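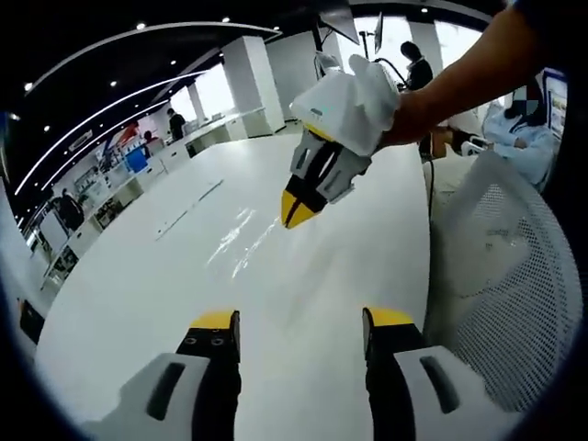

Two grippers over a white table, one of them held in the right hand.

The Accordion at Trullach

The accordion had been in the window of the pawnshop since January, and by the time Renzo Sorrentino went in to ask about it the price had come down to 155. It was a red Dalisay with a cracked corner on the bass side. The man behind the counter said the strap was good.

"Does it play?" Renzo asked.

"It makes noise. I don't know if you'd call it playing."

Renzo put it on. It was heavier than his father's had been, or he was older. He pressed the air button and drew the bellows out and let them close. They leaked somewhere near the bottom fold. He played a C scale with his right hand. The A stuck down and kept sounding until he pulled it up with his fingernail.

"I'll give you 84," he said.

The man looked at the window, where there was now a gap between a drum pad and a box of watches. He said all right.

Renzo carried it home on the bus in a case that did not belong to it. The case had been made for something longer, and he had stuffed the empty end with his jacket. A woman across the aisle asked if it was a trombone. He told her it was an accordion and she nodded and went back to her phone.

He had not played in front of anyone since the band broke up. They had been called Gorura, after a song the drummer's grandmother used to sing, and they had played weddings and the back rooms of restaurants, and for one summer the ferry. When the drummer moved away they said they would find another one. They listened to one person, who was good but wanted to be paid for rehearsals. After that they stopped calling each other. Renzo sold his instrument to pay for a transmission.

He opened the Dalisay on the kitchen table that night, on a bath towel. He pulled the pins from the frame with pliers, wrapping each one in a scrap of tape and marking where it came from, the way his father had. Inside it smelled like a closet. The reed blocks stood in their rows and most of the leathers had curled. The wax on one block had gone gray and crumbled when he touched it.

His daughter called while he was looking at it.

"What are you doing?"

"I bought an accordion."

"Where are you going to put it?"

"It's on the table."

"Where are you going to eat?"

He said he would eat on the couch. She told him about her job and the boy's teeth, and then she said, "Grandpa had a red one, didn't he?"

"His was black."

"I remember red."

"The inside of the bellows was red. You saw it when he pulled it open."

She was quiet for a bit. Then she said she had to get the boy out of the tub.

It took him most of the spring. He ordered leathers and wax through the mail. He melted the wax in a tuna can set in a pot of water, and the first batch was too hot and ran down between the reeds, and he had to scrape the whole block and start again. The sticking A was a bent rod. He straightened it in the vise and it was fine for a day and then it stuck again, and he straightened it again, further.

The leak was harder. He taped the fold from the outside and it still leaked. He closed the kitchen window and held a strip of tissue paper along every seam while he pressed the bellows with his knee, and the tissue moved at the corner where the crack was. So it had never been the fold. He glued the crack and clamped it between two cutting boards and went to bed.

When he put it back together two of the pins were left over. He looked for their holes and found one.

Trullach was a bar by the old freight yard that had a music night, and anyone could sign up. There was a piano nobody tuned and a small stage with a rug on it. Renzo had walked past it many times. The sheet was taped to the end of the bar, and he wrote his name on it under a duo called Clultitico, who turned out to be two brothers with one guitar.

The brothers played for a long time. The older one kept tuning between songs and the younger one told stories while he did it. Renzo sat by the wall with the case across his knees. The room could hold up to 50 people and it was less than half full. A man at the next table was explaining a lease to somebody.

When they called him he went up and sat on the piano bench, turned away from the keys. He had meant to say the name of the tune and he forgot. He played the waltz his father used to play last at weddings, when the chairs were already being stacked. He took it too fast in the first part. In the second part his left hand missed the jump to the E chord, and he went around and came at it again and got it.

The A held up until the last repeat. Then it stuck. It went on sounding over the next two bars, where it didn't belong, and then the harmony came around to it and for one bar it fit. He reached over with his thumb, hooked it up and finished.

Some people clapped. The man with the lease had stopped talking, or had finished.

The younger brother came over while Renzo was doing up the straps.

"That long note near the end," he said. "Is that how it goes?"

"No," Renzo said. "That's a bent rod."

"Leave it in."

Renzo said he'd have to see. He folded his jacket into the empty end of the case, and then he took it out again, as it was cold outside, and put it on. The accordion slid a little when he picked the case up. He carried it flat in both arms as far as the bus stop.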